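Re: Jellyfish in the Smadi lagoon, and preserving specimens

On 15 August 2020, the Skurneo school wrote:

> Dear list,
> we want to keep two small moon jellyfish for our classroom. They were found dead on the beach. Last January we put one in alcohol from the pharmacy, and it became very small and hard, like a button. Is there a better way? Also, do you have news about the count in the lagoon?
> Thank you in advance.

Hello all,

I try to answer both questions. Please excuse my English, I write it mostly for reports.

First, the count. We went out with the boat Nekia on 2 mornings and we towed the net along the same line as last year, from the Volora pier to the mouth of the channel. We got 900 moon jellyfish in total, and last year on this line it was 200. I would not make a big conclusion from this. The wind was from the south for many days before, and it pushes them into the lagoon and they can't get out easily. The fishermen say that the outside water has very few of them this summer, and this agrees with the wind explanation.

We measured the width of the bell for each animal. The biggest was 22 centimeters. Most were much smaller, so I think they are young ones from this spring. I will send the table to the list when I have checked the numbers again, because two pages got wet and I must compare them with the second notebook.

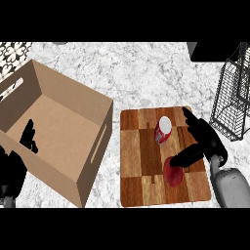
Can a jellyfish be kept in alcohol if it is a strong one?

Alcohol of any strength pulls the water out of the body, and a jellyfish is almost all water, so it will always shrink. For this reason museums usually keep them in a weak formalin solution in seawater.

Formalin is poisonous and I do not recommend that a school prepares it. If you want, you can bring the two animals to us in a jar of clean seawater, on ice but not frozen. We can fix them here under the hood and give them back in closed jars with a label. Please write down the place and the day when you found them, otherwise the specimen has not much value for science. It is better to come early, they fall apart quickly in this heat.

If they are already in bad condition, it is also nice for the children to make drawings or to take pictures on dark paper. The four rings in the middle are seen very well on black.

One more thing for the people who lent us the second net: it has a small hole near the bottle end. I will repair it before I return it.

Best regards,
the plankton group, Volora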